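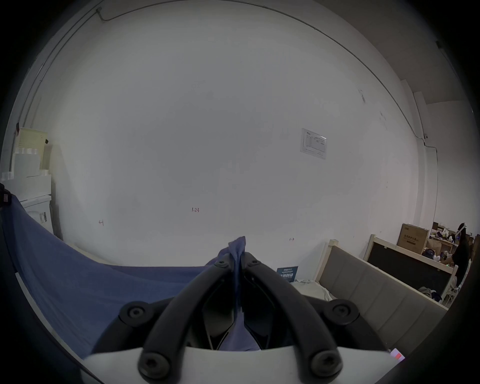 Haruto Mizuno wrote to ask that bed-making be taught along with folding, and Vundden has agreed.

August 18, 2023 – Vundden's bedroom tidying course, Gistotach, opens to 245 households in Nagano.

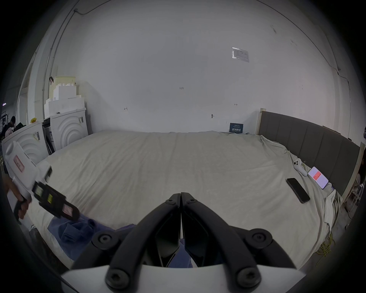 Blue cloth on the bed, with the headboard to the right.

Each session lasts 2 hours and covers folding, smoothing sheets and clearing small items off the bed.

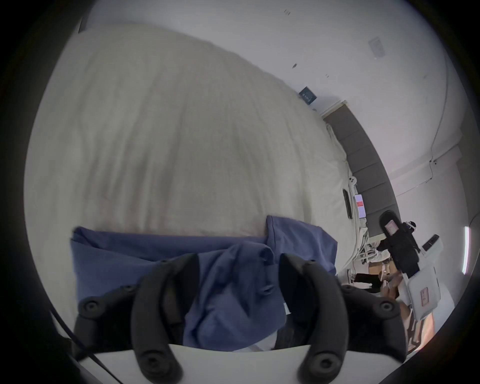
Do I need to bring my own bedding?
Sheets are provided – just bring one garment to fold.

Renu Mathur is taking bookings at Vundden.

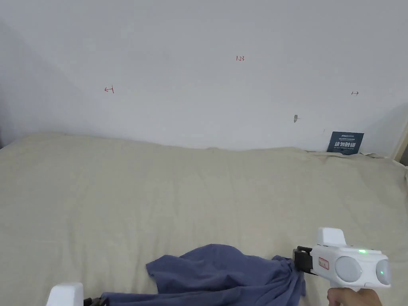 The beige sheet on the bed, against the white wall.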